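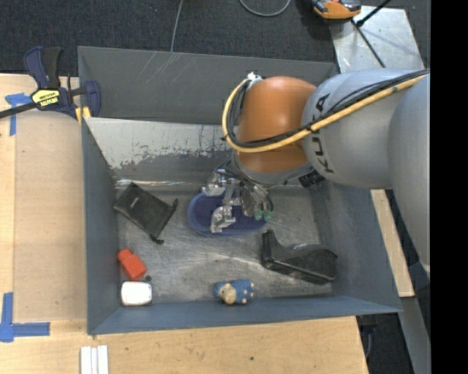 Slide 1. The metal bin on the table, with the drawstring pouch at left and the blue oval in the middle.

Good afternoon, and thank you for coming after lunch. My talk is called "The bin in the middle of the table". I will speak for 7 minutes and then we have time for questions. (Wait for the door to close.)

I would like to talk about mixed bins. By this I mean one open container where we put small things which have no other home. At Stindalach we had such bins for many years, in the returns room, and everybody complained about them, me also. Last May I was asked to write the rules for the new ones, so I had to stop complaining.

First point, the shape. Please look at the sides. They are sloping, and for me this is the best quality of the bin. When the walls are straight, a flat thing stands up in the corner and the fingers cannot get behind it. With a slope you can push the thing up the wall and take it. The pouch on the slide is lying with its corner against the left wall, so it is a good place to begin.

Second point, soft things. A fabric pouch takes any shape you give it. It also has cords, and cords like to catch other items. Our rule at the Wivmont store is: pull the cord closed, make the knot, lay the pouch flat. Do not put the pouch on top of hard items, because then people forget what is under it. (Show the pouch from my bag. Pass it to the first row.)

Third point, hollow things. The blue oval has a rim, and a rim is easy to hold. But a hollow thing collects other small things, and after a week it becomes a bin inside the bin. We say: open side up, and empty it each Wednesday. I know that some colleagues prefer open side down. We tried it, and it was harder to pick up, so we changed back.

Fourth point, the very small pieces. There is a tiny piece in this bin too. Small pieces go to the bottom and they stay there until someone turns the whole bin over, and a metal bin is heavy and makes a terrible noise. At Trurketti they keep a shallow tray beside the bin for anything shorter than a thumb. I have copied this idea with their permission.

Next is how full. (Slow down here, people write this.) We allow 6 large items in one bin. You should always see the floor between the things. If the floor is covered, start bin number 2.

Short word about the floor of the bin. It is worn grey metal, and I am often asked if we should line it with rubber or felt. My answer is no for the moment. Felt holds crumbs and threads. The Tomoana depot lined theirs and took the lining out again before winter.

If somebody asks about labels: we have 500 printed, come and see me at the break.

Last slide is only the contact address. Leave it on during questions.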